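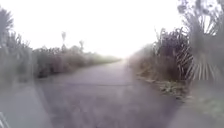 Soils and Water Group -- Field Notebook, Blackburn Site

11/08/2018

Fog until mid-morning, no wind. Could not see the far end of the path from the gate. Left the sampling until it lifted and did the bench work first.

Infiltration, plot 3 (upper)

Ran the double ring again in the same spot as the August run, about 15 inches downslope from the old stake. Pre-wet, then filled the inner ring to the mark. First reading was much faster than expected. Stopped, pulled the rings and found a root channel right under the inner edge. Moved over to clean ground and started again. The second run settled down well and the last three readings agree, so I am using those and throwing out the first set. It is crossed out on the sheet but still legible if anyone wants it.

Note for next time: probe before setting the rings. The upper plot has more old root channels than the lower one, and they are not visible once the litter is down.

Infiltration, plot 4 (lower)

Did not run. The surface was already wet from drip off the leaves and I did not trust the starting condition. Took a moisture core in its place and bagged it. Bag is in the cold room, second shelf, marked P4 in pencil. The marker was dead. Please somebody order markers.

Leaf drip collectors

The Flirow gauges did better than the homemade funnels. Total in the Flirow under the tall stand was 112 mL overnight. The funnel next to it had 80 mL, and its tubing had a kink near the bottle, so I would not read anything into the difference yet. Straightened the tubing and taped it to the stake.

The open gauge had only a film on the bottom, not enough to pour. That fits with fog drip and no rain. The Zolldale gauge sits higher and is more exposed, so I would like to see the same night from there before writing any of this up. Their sheets usually come over at the end of the month.

One funnel had a slug in it. Rinsed the funnel, put the mesh back on. The mesh is the coarse kind and probably lets small ones through. There is finer mesh in the drawer under the balance.

Bench work

Oven-dried the cores from the last visit. Two tins had the same number scratched on the lid. I sorted them out by empty weight against the list, and renumbered one of them on the side as well as the lid. Lids get swapped. Sides do not.

The balance drifted after warm-up. Checked it with the brass weight before and after each batch and the second batch was fine. First batch reweighed.

Made up 600 mL of the dispersing solution for the texture samples. It needs to stand overnight. Cylinder temperature goes in the column on the right, not in the remarks -- the last sheet had it in both places with two different values.

Texture by feel on the P4 core, for what it is worth: silt loam, a bit sticky, no grit to speak of. The Stokulov cores from the same depth were sandier. Will see what the hydrometer gives.

To do

Repeat plot 4 on a dry surface.
Second Flirow gauge beside the first, same height, to see how well they match.
Replace the tubing on the funnel, the tape will not last.
Ask Zolldale for the overnight sheet.
Copy the crossed-out readings into the file with a remark.
Rings need the rust taken off the cutting edge before they go out again.

Gate key is back on the hook. The padlock sticks in damp weather and wants graphite, not oil.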